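Search this site Go

Relteddale Kitchen Assist Project
Progress report to the Sulley Fund, November
Print this page | E-mail this page
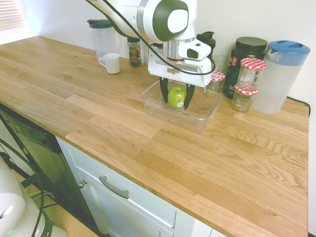
Where the money stands

We are very happy with how this period has gone! Of the equipment line you approved, $3,258 is still unspent, and we'd like to carry all of it into the next period. The arm, its gripper and the control unit are paid for in full. So is the countertop bench, which came in under the quote from Walik because we fitted the cabinet handles ourselves.

The one line that ran over was cabling. We bought the short set first, found it wouldn't reach from the floor to the far end of the counter, and had to order the long set too. The short ones will go on the second bench if we get to it.

What we've been working on

Picking and placing ordinary groceries and kitchen things. We've started with fruit and a clear plastic container, and green apples have been a great first object (firm, cheap, easy to replace on the way in to work). The item list now runs to 40, and we've tried 19 of them. Jars and drinking glasses come next. They stay lined up along the wall so the arm gets used to working with a normal amount of stuff behind it, and we'd like to keep it that way for all the trials.

Clear containers deserve a mention, as they've shaped the shopping list more than anything else. Our depth camera has trouble with see-through sides, especially in the morning when the light is strong at the window end. Closing the blinds helps a bit. A better camera would help much more, and we've put it at the top of the request below.

What we'd like to buy next

Camera: one replacement depth camera, with mount. Simiyu has offered us a loan unit to try before we order, and we plan to say yes.

Fingers: 2 spare pairs for the gripper, one with soft pads. The soft pair is for fruit and for anything glass.

Cable guides: clips for the arm and a covered channel for the floor. Small money, and we should have budgeted for it at the start.

Groceries and breakables: a modest monthly amount. Up to now this has come out of office supplies, which makes the bookkeeping messy.

All four fit inside the carry-over. We are not asking for new funds in this period.

Looking further ahead

A second bench would let us set up one task while another is running, and the whole team is keen on it. We don't have a firm price yet. Walik has promised a quote for the countertop and cabinets, and we're comparing buying a second arm with leasing one for a year. Both sets of numbers will be in the next report, with service costs shown separately this time, as you asked.

Please let us know if the carry-over needs a separate form.

0 comments | 2 shares
Print this page | E-mail this page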